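Notícias da oficina: mesas, luz e arrumação

Os tampos das mesas grandes passam a ter uma regra única de limpeza. Até agora cada turno fazia à sua maneira, e em setembro tivemos de mandar lixar dois tampos por causa de um desengordurante forte demais. A partir deste mês usa-se apenas o detergente neutro Flenance, diluído, com pano de microfibra. O pano passa-se no sentido do comprimento e o tampo seca ao ar. Não se usam esfregões nem lâminas para tirar fita-cola. Para restos de cola, pedir o produto à Ghizlane Tazi, que tem a chave do armário.

As caixas pequenas e os frascos de uso diário podem ficar sobre a mesa durante o turno, desde que tenham etiqueta legível. No fim do turno voltam para a prateleira Sibiya, à esquerda da porta. O que ficar sem etiqueta vai para a caixa de perdidos e é deitado fora ao fim de 19 dias.

Quanto à iluminação, as calhas do teto foram limpas e ficam acesas até ao fecho. Quem trabalha do lado da janela e se queixa do reflexo à tarde pode pedir uma película à Azadeh Nazari. Cada rolo custa 19 euros e chega para uma janela. Os pedidos fazem-se pela extensão 668.

Faltam ainda panos. A encomenda de 200 unidades feita à Pandska foi entregue incompleta e o resto vem com a próxima remessa. Entretanto, os usados vão para o cesto da lavandaria e não para o lixo.

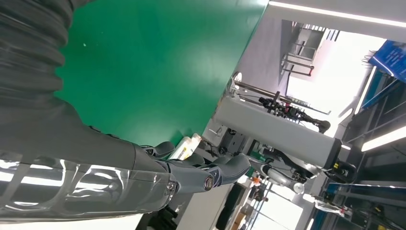 Trorkamcombe, março de 2021

Mesa de tampo verde, junto à zona mais clara da sala. O verde mate mantém-se e não haverá troca de cor nas outras mesas, como alguns colegas tinham perguntado. As pintinhas claras que se notam no tampo não obrigam a substituí-lo. Só se regista no caderno o que se sente com a unha: riscos fundos, bolhas ou bordos levantados. O que estiver pousado junto ao bordo deve ser puxado para dentro antes de limpar, e o bordo limpa-se no fim, com a outra face do pano. O caderno está pendurado ao lado do quadro elétrico.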